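About us
Home / About / Who we are

Plutance fits out and maintains small and medium-sized workrooms: offices, teaching rooms, test rooms and light laboratories. We supply the furniture, plan the layout, fix what needs fixing to walls and ceilings, and return at agreed intervals to check it. Building work, rewiring and changes to gas supplies are outside our scope.

The firm was set up by Sorcha Guthrie and Valentyna Chornovol, who had worked together on school refurbishments. Sorcha is responsible for surveys and layouts. Valentyna runs the workshop and the maintenance schedule. There are 12 of us in total, divided between the workshop, the van crews and the office.

What we do

Most jobs start with a room that already exists and has to stay in use. We measure it, record the position of every socket, light fitting, vent and pipe run, and issue a drawing at 1:50. Services fixed below the ceiling are drawn as a separate layer. They decide where tall items can stand, and they are often missing from the plans a client has been given.

The layout is then agreed in writing. Standard items come from our two ranges, described further down. Anything the client already owns and wishes to keep is entered on the same schedule, with its dimensions and condition. We do not charge extra for working around existing furniture.

Exposed ceilings

Many of the rooms we work in have no suspended ceiling. Pipes and ducts are left in view and painted to match the soffit, normally white. This gives more height and makes leaks easier to trace, but it changes how the room is furnished. Sound carries further. Dust settles on the upper side of the pipework and has to be included in the cleaning plan. Air from a ceiling vent should not be directed at a desk where someone sits all day, so we mark the throw of each vent on the drawing and keep fixed seating out of it.

Lighting is checked at table height with a meter. Where fluorescent fittings are retained, we log the tube type and the date of the last change, and keep spares on the van for rooms under contract.
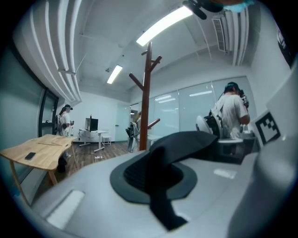 Tables are placed after the lighting has been measured. In rooms where people walk about while they work, we prefer curved edges to square corners and allow a clear walking width of at least 900 mm on the main route. Splayed legs give a stable table but take up more floor than the top suggests at certain points, and this is allowed for when chairs are specified.

Coats and bags need a place of their own. If none is provided they end up on chair backs and worktops. Wall hooks are the cheapest answer where the wall will take a fixing. Where it will not, we use a free-standing wooden rack. A tree-shaped rack with arms at several heights holds more than a plain pole, provided it is loaded evenly. It should stand clear of door swings and away from the main route.

Our ranges

Gredura is our table range. Tops are supplied in light wood finishes, straight or curved, with legs that unscrew for transport. Replacement legs, feet and fixings are held in stock for all current sizes.

Zikilero covers storage and small items: coat racks, shelving, hooks, notice boards and umbrella stands. The full list runs to 244 lines. Items may be ordered singly.

Both ranges are finished and packed in our workshop at Tennant Yard. Visitors are welcome by appointment.

Maintenance

We look after 667 rooms under contract. Each has a record sheet giving the current layout, the furniture schedule and a list of past repairs. A standard visit covers the following:

Table joints, feet and fixings tightened
Coat racks checked for movement at the base and at each arm
Shelving checked for level and load
Light fittings wiped and failed tubes replaced
Vent louvres cleaned
Posters, signs and notice boards checked for secure fixing

Most visits are made in July, when schools and colleges are closed. Offices may choose any month. Urgent repairs are dealt with separately and are not limited in number.

Old furniture

Items removed from a room are sorted at the workshop. Sound pieces are repaired and offered first to the client, then sold through our trade counter at the yard. Wood beyond repair is cut down for packing blocks. Metal parts go to a local merchant. Clients receive a written list of what was taken and where it went.

Working with us

A survey visit takes half a day for a single room. The drawing and price follow by post or email, and the price is held for 34 days. Rooms can be left in use during most of the work, although we ask for the floor to be clear when tall items are moved.

Survey requests should be addressed to Sorcha Guthrie. Questions about existing contracts, spare parts or repairs should go to Valentyna Chornovol. Please quote the room number shown on your record sheet.

Page last revised 11/01/2024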